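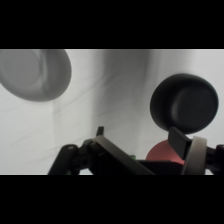
Part 3. Getting your first matter into Grokeo

If you've followed Parts 1 and 2 you now have Grokeo installed, you have a login, and you've stared at an empty dashboard for a bit. I did the same when our office switched over. I'm a paralegal, I've been keeping case files for solo and small-firm lawyers for a long time, and I wrote this section the way I'd explain it if you were sitting at the next desk. Get a coffee, because the first matter takes the longest and after that it goes pretty fast.

You'll need the signed engagement letter, the client's contact details, the names of everybody on the other side, and the court's case number if there is one. A lot of family matters won't have a number yet when you open them. That's fine, you can leave it blank.

3.1 Run the conflict check first

Please do this before you create anything. I know the big green New Matter button is right there (I wanted to press it too).

1. Open the Contacts tab and click Conflict Search.
2. Type the new client's last name only. Leave the first name empty.
3. Look through the results, including the ones marked Closed.
4. Repeat for the opposing party, then for any former names. In divorce work this matters a lot!
5. Click Save Search Record. Grokeo puts a dated note in the Conflicts log.

Note: the search doesn't handle hyphens or accents well. When I was testing with our practice client, Deok-su Yoon, I got nothing for "Deoksu" and nothing for "Deok su", but searching just "Yoon" brought him up right away. So search short and read the list yourself.

Caution: a clean result only means the name isn't in your database. If your older files are still on paper, or in Getura, somebody has to check those too. Whether there's a conflict is the lawyer's decision and the software can't make it.

3.2 Create the matter

1. Click New Matter.
2. Pick the client from the drop-down. If they aren't there, click Add Contact and come back.
3. Choose a Practice Area. The choices are the ones you set up in Part 2.
4. Type a Matter Name. We use last name, then type, then year, like "Marquez - Dissolution - 2019".
5. Assign a Responsible Attorney and, if you have one, a Support Person.
6. Set the Open Date to the date on the engagement letter.
7. Click Create.

The Matter Name can be edited later but the matter number can't, and deleting a matter doesn't free up its number. We have a gap in our list where I opened the same guardianship twice on a Monday morning. It bothers me every time I scroll past it.

The name field will take long entries, but the list view only shows the first part, so put the useful words up front. "In re the Marriage of" at the start of every family file gives you a whole column of identical rows.

3.3 Add the other people

Grokeo calls everyone attached to a matter a Related Contact. Open the matter, go to the People tab, and add them one at a time with a role. The roles I use most are Opposing Party, Opposing Counsel, Mediator, Expert and Billing Contact.

Billing Contact is the one people skip. Say Consolacion Marquez is the client but her brother is paying. He goes in as Billing Contact and she stays as Client. Then open his entry and check the permissions box, because by default a Billing Contact can see the full narrative on the invoice, and those time entries can say a good deal more than "phone call". Ask your lawyer what the payer is allowed to see and set it before the first bill goes out.

Caution: don't put a payer in as a second Client to save time. Both people will then get portal invitations, and both will be able to open the documents.

3.4 Enter the fee arrangement

1. Open the Billing tab inside the matter.
2. Choose Hourly, Flat or Contingent.
3. For Hourly, confirm the rate for each timekeeper. It fills in from the firm settings, but your engagement letter might say something different.
4. For Flat, enter the fee and tick Milestones if the letter splits it up.
5. Enter the retainer under Trust Deposit, never under Payment.
6. Set the Low Balance Alert.

I'd spend a minute on that last step. Our test matter had a 1000 dollar deposit and an alert at 500, and that gave us enough time to send a polite letter before the money ran out. Your numbers will depend on the kind of work you do.

Caution: step 5 is where I've seen the worst mistakes. A deposit entered as a Payment lands in the operating ledger, and then your trust account won't reconcile. If you've done it, don't delete the entry. Use Reverse, type a reason, and enter it again correctly so there's a trail. And go tell the lawyer the same day. Trust account rules are different from state to state, so follow your own bar's rules wherever they're stricter than my steps.

3.5 Set up deadlines

Deadlines in Grokeo come in two kinds. A Fixed deadline is a date you type. A Counted deadline is so many days from some other event, and the program works it out.

1. Open Calendar inside the matter.
2. Click Add Deadline and choose Fixed or Counted.
3. For Counted, pick the trigger event and enter the number of days.
4. Choose Calendar Days or Court Days.
5. Add at least two reminders and pick who gets them.

Check every counted date by hand, at least for the first few months. Court holidays have to be loaded for your county, and the ones that come with the program were missing a July closure for ours. I keep a paper calendar next to my monitor and I'm not giving it up - Mererid in our office teases me about it, but she looks at it too.

Reminders go by email only to people with a confirmed address. If someone says they aren't getting them, look for the gray envelope next to their name and click Resend Confirmation.

3.6 Import documents

You can drag files straight into the Documents tab. Anything over 15 MB gets refused without much of a message, the progress bar just sits there, so split big scans first. If you're coming from Getura, export the folder as a zip, unzip it on your own computer, and upload from there. The folder names carry over and the tags don't.

Rename before you upload if you can stand to. Date first, then what it is.

3.7 Invite the client to the portal

1. Open People and click the client's name.
2. Check the email address with the client, out loud, on the phone.
3. Click Send Invitation.

The link is good for 13 days. In family matters, ask whether anyone else can get into that inbox before you send anything! Shared accounts are really common with married couples, and the invitation shows your firm's name in the subject line.

Last updated 24 May 2019. Shadi Zoubi caught two wrong button names in 3.4, and those are fixed now. Closing and archiving a matter is in Part 6.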